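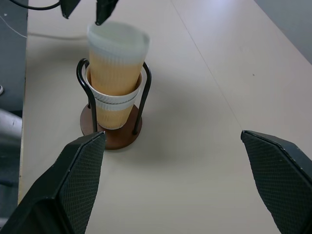 # The Plirken mug stand

A mug stand has one job, and you would think somebody would have cracked it by now. The shelf behind our till suggests otherwise. We have kept every one we've been sent over the years, and most of them either fall over when you take the last mug off or refuse to let you have the first.

The Plirken is the one we sell. It has a round wooden base and arms of bent black wire, and it looks like a mug stand. We did once stock one that looked like a heron. We had a lot of them left.

## Who makes it

Enriquez, a workshop of three people in a unit behind a tyre depot. Yamila Herrera turns the bases and Santino Tapia bends the arms over a jig he made from an old bed frame. Hafiz Yeoh packs them, answers the phone and tells the other two what they have promised to do by Thursday week, which he has usually promised on their behalf.

They make them in batches of 500 and then make something else for a while, to stay sane. When we run out, we run out. The next batch is due in July. If you order before then you'll go on the list, and we will write to you when yours leaves the bench. We won't write to you about anything else.

## What you get

- One stand, already put together
- Four felt dots for the underside, on a strip of five, so you may lose one
- A card about looking after the wood, which you will put in a drawer

There is no Allen key. Several customers have written to ask where theirs was. One sounded quite let down.

## Sizes

| | Plirken Small | Plirken Tall |
|---|---|---|
| Hooks | 4 | 6 |
| Height | 31 cm | 38 cm |
| Base | 15 cm across | 18 cm across |
| Weight | 0.9 kg | 1.3 kg |
| Fits under most wall cupboards | Yes | Yes, but measure |

Please do measure. The gap between your worktop and your cupboards is the thing to check, and then take off a bit, as you'll need to lift each mug slightly to get it free of the hook. Asuka Chiba in our returns room has sent out two Smalls this year to people who were certain about their Talls.

## Will it hold my mugs?

Probably. The hooks take a handle up to 2 cm thick and want a hole you can get at least one finger through. Ordinary mugs are fine. Those very wide soup mugs are fine too, though they will bump their neighbours, and on the Small you may have to settle for three and leave a hook free.

Espresso cups hang at a slightly tipsy angle. It does them no harm.

What it won't hold is a mug with no handle. We put this in because of a long exchange of emails with a man who felt the product page should have made it clear. It now does.

## Loading and unloading

The wide base and low weight mean you can take mugs off in any order, even all from one side, and the stand will stay where it is. We tested this on the shop counter with the heaviest mugs we had, a set of brown stoneware that belonged to my aunt and could stop a door. All the mugs went on one side. It leaned a little on the felt and stayed up.

Hang them with the handles pointing the way you reach. It sounds fussy, and you'll do it without thinking by the end of the week.

Let mugs drain before you hang them. Drips run down the arms and sit on the wood, and while the oil will put up with this for months, it does leave a ring in the end. Some people like the ring. Yamila doesn't.

## Looking after it

Wipe the base with a damp cloth and dry it. Twice a year, or when it starts to look thirsty, rub in a little food-safe oil, leave it for an hour and wipe off what hasn't sunk in. Put it on newspaper while you do this. The arms need nothing beyond a duster.

Keep it out of the dishwasher. I know it would fit.

If an arm gets bent, send the stand back and Santino will straighten it for the price of the postage. He would rather you didn't have a go with pliers first. He can always tell.

## What people have said

> Bought for my mother, who said she didn't need one. She has now moved it to the front of the worktop and put the good mugs on it. No further comment from her.

> Solid, plain, does what it should. Lost a star for arriving on a day I was out.

> I have the Drevby stand as well and this is better, though the Drevby has a drip tray. I never emptied the drip tray.

That last one is from Maximiliano Saavedra, who has bought four from us and must be giving them away, or have a remarkable number of mugs.

## Postage and returns

We post from the shop in a plain brown box. Allow three working days, or five if you live somewhere with a ferry. You have 30 days to change your mind, and we pay the return postage if the fault is ours. If it just turned out to be too tall for your cupboard, we'll swap it, but you pay to send it back.

Spare felt dots are free. Put a note in with any order, or ring the shop after ten in the morning, when somebody will have had coffee.

**See also:** the Prultden tea towel rail, by the same workshop, for people who have solved mugs and are ready to move on.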